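**Bench check, two-arm cell, gripper comparison: Veloso fingers vs. Damarex fingers**
2025-12-12

- [x] E-stop within reach of the seat. Tested from the seat, too, after last month's discovery that it had been tested from the doorway.
- [x] Tables level at the seam. Close enough. A pen rolls, but slowly.
- [x] Finger screws, left and right. Left was a quarter turn loose. Again.
- [ ] Cable clearance, right arm. Passes with the elbow bent. Fails at full reach, so please don't reach fully.
- [x] Soft items before hard items. Pouch goes first, as the one thing on the list that forgives everybody. 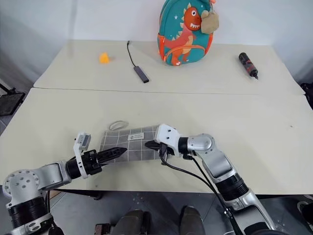
**Natália Moreira**
*Bench safety, Drivero*

Comments on the open items. The Damarex fingers hold checkered fabric well and let go of it reluctantly. Set release to 13 mm and leave it there, Yiğit. The Veloso pair lets go beautifully, sometimes before being asked.

- [x] Wrist sensor bracket snug, left side.
- [ ] Controller log saved. Run 2394 is there. The 3 after it are not, and the controller has no opinion on why.
- [ ] Backpack trial. On hold until Joana signs off on the strap loop, which is finger-sized in the worst way.
- [x] Feet clear of the base before power on. Yes, shoes count as feet.

Recheck the left finger screws Monday. Bring the good hex key back.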